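# Dorkudmont Tower Notes

A README for anyone who opens up an old desktop

Hello, and thank you for stopping by. My name is Rosaire Fraser, and I look after this folder of notes on taking apart and putting back together used desktop towers. It started as a text file I kept for myself, then my friends at Barros asked for a copy, and it has grown a good deal since then (as these things do!).

## What's in the folder

- `notes/` has 384 short entries, one per work session, written the same evening
- `parts.csv` lists 369 parts with where they came from and where they went
- `labels/` holds the wording for the stickers I put on bags and boxes
- `old/` is the first version, which I can't quite bring myself to delete

The spelling in the early entries is not my best. I have left it alone.

## How an entry is written

Each one begins with the case: make, color, which panel comes off and how stubborn it was about it. Then come the board, the memory, the power supply and the drives, in whatever order I got to them. I write down the color of every clip and latch. It sounds fussy, I know, but when you come back to a half-finished tower in May and have forgotten everything, "blue tab, squared end" is a lovely thing to find in your own handwriting.

Processors get their own line. The `cpu_state` column says `in`, `out` or `unknown`, and I do try to keep `unknown` rare. If the processor is out, the entry also says where it was set down, and whether the socket lever was left open or closed.

## Working habits

Lay the case on its side with the open part facing up, and give yourself 30 minutes more than you think you need. Unplug it first, please. Touch bare metal before you touch the board. Keep the processor by its edges, and never let it wander loose among the screws, which I did once with a Lendeletti machine and still feel bad about.

Cables are where most of my time goes. Tuck them through the drive cage the way you found them, or write down that you didn't.

## Version and terms

Last updated March 5, 2023. Use the notes however you like, and a mention of the Rernetti parts shelf would be kind. Corrections are welcome for any file, up to 1,000 words apiece before I start to skim.

---

We use cookies to remember your settings. Accept | Manage choices

**Comments (3)**

**oldbeige:** The labels folder saved me a whole afternoon. Thank you!

**Tamsin_k:** Could parts.csv get a column for screws?

**R. Fraser:** It could, Tamsin, and I'll start with the Dell towers.

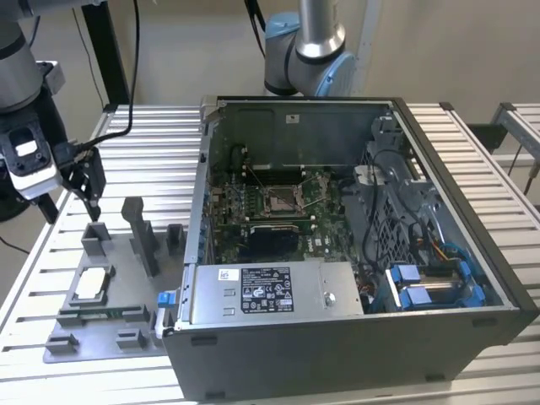
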